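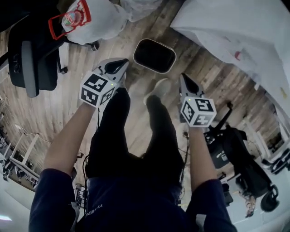 Plank floor, black trousers, one pale shoe.

Sun 29 December

I went back to Gasdale for the last walk of the year. It was overcast until after two, and then the cloud lifted off the western side and left a strip of clear sky above the ridge. I had the tripod with me and set it up by the lower gate, where the path meets the reservoir wall.

The light came through at quarter past three and lasted 13 minutes. I took 38 frames and have kept four. The best one has the far bank in shadow and a line of yellow along the tops of the larches. The water was choppy, so there is no reflection to speak of. In November I stood in the same spot and the whole hill was doubled in it, but the sky was flat white that day and I never used any of those.

Drita Grgić had told me to try the east side, from the bend above the sheepfold. I walked round afterwards to have a look. She is right that the view is wider, but there's a fence post in the middle of it whichever way you stand. I might go up early one morning and see what it's like with the sun behind me.

Most of the pictures were at f/11 with the polariser off. I tried a few longer exposures with the grey filter, 30 seconds each, and the wind shook the tripod in all but one. I should have hung my bag from the centre column. The spare battery was flat as well, as I'd put it away without charging it.

The car park is still closed at the top end. You can leave a car by the chapel and walk up the lane, which is icy on the corner under the trees.

I'll put the four up in the gallery when I've sorted out the colour on the larches. They look too orange on my screen and too green on the laptop.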